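Week 6: Gathering your own examples

By now you've all met Hendrik Shabalala's cup set from January, and I hope you've had a good poke around in it, because this week it's your turn — and it's lovely, fiddly work! Pair up, take one bench, and aim for 16 clean examples each. Slow, even movements, please, and keep both grippers in view.
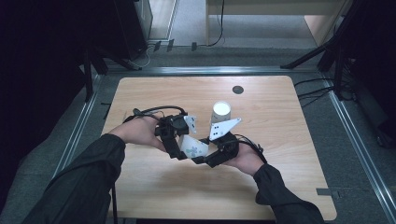 Fig. 2. Paper cup held tilted between the two hand-held grippers, second cup standing on the table.

If you fumble a cup, don't throw the recording out. Label it as a fumble and carry on (the learner can use those too, as we'll see).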